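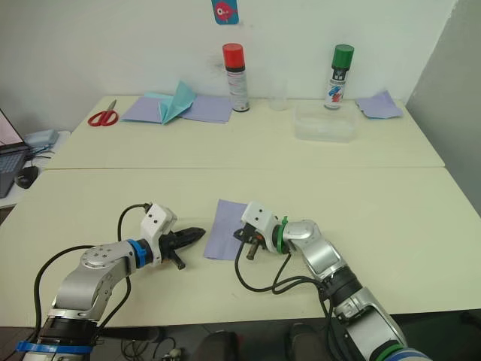 Tables after the relayout. Lavender stock at center front, teal sheet with the raised corner at the back.

13th August
Omik paper trials, folding bench

Continuing from the March entries, which used white stock and one table. Two changes to note: colored stock from Cleleck, and the bench is now two tables butted together, working table in front and holding table against the wall. All sheet positions below are given as front or rear. The old position codes are retired and should not be used for new entries.

Purpose

To find out how much a single hand crease opens up again on the colored stock once the sheet is released, and whether lavender and teal can be treated as the same material in the folding instructions. Kornico has them as one line item with two colors. Yoon-hee Kwon said last time that the teal felt stiffer to her. No measurement was made then, so this is the first attempt at one.

Bench

Both tabletops have the same cream surface, and the join between them is faint enough to overlook. It should not be overlooked. A pencil line drawn across the join picks up a small step, and a crease made over it takes a second, weaker crease parallel to the first. I ruined a sheet that way before starting the series proper. Rule from now on: nothing gets folded across the join. Folding is on the front table only, well forward of it. The rear table is for storage and for resting sheets that are waiting to be read.

Cream is a fair background for lavender and a good one for teal. White stock would be difficult to see on it, particularly the edges. If we go back to white we need a dark mat.

The laptop stays on the side table at the left with the mouse in front of it. I prefer this to having it on the bench, where it took up the area needed for resting sheets. The drawback is that readings have to be remembered for the length of a turn to the left. I started writing them in pencil on the back of each sheet first and typing them in after the set, and will keep doing so.

Stock

Cleleck batch 541, lavender and teal, same nominal weight on the wrapper. Opened this morning. The sheets had a slight curl toward the wrapper side, so I left them under a board before use. I did not record how long for, which is an omission. Next time write it down.

Eighteen is written on the plan as words and as a numeral in different places, so for the record: 18 sheets in the series, split equally by color. Spoiled sheets are not included in that number.

Procedure

1. Take one sheet from under the board. Mark the wrapper side lightly in pencil at one corner.
2. Lay it on the front table, wrapper side down.
3. Bring the short edges together and hold them.
4. Press the fold from the middle outward with the side of the thumb. One pass each way. No bone folder.
5. Release and move to the rear table, fold upward.
6. Leave for 14 minutes.
7. Read the opening angle with the card protractor at the end of the fold.

Step 4 is the weak step. Thumb pressure is not controlled, and I could feel myself pressing harder on the later sheets. Si-eun Chae suggested a roller with a fixed weight, which would do it. For now the comparison between colors is still usable, as I alternated them through the series. The absolute angles should not be quoted to anyone.

Step 5 also needs work. Moving the sheet opens the fold slightly if it is carried by one edge. Carry it with a hand under each half.

Readings

The individual values are in the bench file. Summary only:

Lavender opened more than teal in every pair except the last. The median for lavender was 42 degrees. Teal was lower, and its readings were closer together. In the last pair the two were the same to within what I can read on the card.

The spread in lavender is wide enough that I do not want to give it a specification yet. Some of it follows the direction of the curl: sheets where the fold ran along the curl opened less. I did not control for this. Grain direction is not printed on the wrapper, and I had assumed it was the same for both colors, with no basis. It needs a proper tear test on a spare sheet of each before the series is repeated.

If the grain does turn out to differ between colors, then most of this result is grain and very little of it is color or stiffness, and Yoon-hee's remark would be explained by the same thing.

Corner peak on teal

Separate from the series. A teal sheet folded so that one corner rises to a peak, like a small tent, is on the rear table next to the flat lavender. This is the shape the display insert uses. The question was whether the peak stays up without a tab.

Standing when last checked, no tab, no adhesive. I have not measured the height. It rests against nothing that I can see supporting it, but it is among other sheets and I would like to repeat it on a clear part of the table before saying that it is free-standing. Please leave it where it is until someone has drawn around its base in pencil. After that it may be flattened and used for scrap.

A lavender version has not been tried. On today's angles I would expect it to sag sooner, but the peak relies on two creases meeting and a single straight fold is a poor model for that.

Crumple check

One lavender sheet was crumpled by hand and is at the right end of the rear table. Its edge looks bluish next to the flat sheets. I don't know if that is the color of the stock at the cut edge, light coming through a single layer, or something on the sheet. Compare it with a fresh sheet by the window before anything is written to Cleleck. If a fresh sheet has the same edge, the matter is closed.

The purpose of the crumple check was to see whether the color cracks along hard creases. No white lines found with the hand lens on the part I opened out. I did not open it fully.

Spray cans

The red-capped and green-capped cans remain on the rear table. Neither was used in the series and neither should be used near it. Any overspray on the stock would change the surface, and there would be no means of telling afterward which sheets had been reached. I propose moving both off the bench altogether before the repeat. Their labels are to be copied into the materials log in full, including the small print, by whoever moves them. At present the log has one line reading "sprays", which is of no use.

Cup and container

The clear cup is hard to see against the white wall. I have reached past it twice without registering it. Put a strip of colored tape on it or take it away. Liquids are not to be on the rear table while sheets are resting there, whatever they are in.

The shallow clear container is the right footprint for the trimmed pieces but not for full sheets. Use it for offcuts. If we want to keep the series flat and clean between sessions we need a lidded tray, and I will ask Prokopenko whether they have one in the right size before we buy anything.

Scissors

Red-handled pair, left end of the rear table. They are for paper only. The scissors in the drawer are the ones for tape, and the two pairs got exchanged at some point since the March entries, judging by the residue I cleaned off the drawer pair's replacement. All trimming today was done on spare sheets. No sheet in the series was cut.

A scissor cut leaves a slight wave on lavender when the sheet is turned during the cut. For the inserts we should use a knife and rule. I would still accept scissors for the peak trials, where the outer edge does not matter.

Placement on the front table

Single sheets on the front table were put down without a guide, and tend to finish at a slight diagonal. For a hand fold this makes no difference, as the edges are matched to each other and the table is not used as a reference. For anything that starts from a marked position it does matter. Si-eun wants corner marks on the tabletop. I have no objection provided they are in removable tape and stay clear of the join.

Errors and deviations

Board time not recorded (see Stock).
One sheet spoiled on the join before the start. Discarded.
Sheet seven was read late. I have left the value in and flagged it. It is not out of line with its neighbors.
Room humidity not logged. The meter is out of the room and I did not go and find it. Paper is sensitive to this and the repeat should not go ahead without it.

For the repeat

Tear test, one sheet of each color, to fix grain direction. Mark the direction on every sheet before folding.
Weighted roller in place of thumb. Si-eun to make up.
Cans and cup off the bench.
Humidity at start and end.
Board time fixed and written down.
Same batch if enough of it is left. If not, open a new one for both colors together, and do not mix.
Yoon-hee to read half of the angles without being told the order, so that we have some idea of reader error.

Peak trial on lavender can be done in the same session if there is time. It takes little space and does not interfere with the resting sheets, so long as it is kept to the far end.

Query for Kornico, not yet sent: is the insert stored folded or flat before it is put up? The resting time I used assumes that it is put up soon after folding. If it ships folded under load, the whole procedure needs a press stage between steps 4 and 5 and the angles above do not apply.

Bench file saved under the batch number. Pencil notes are on the backs of the sheets, and the series is in the flat folder on the lower shelf, colors interleaved in the order they were folded. Keep that order.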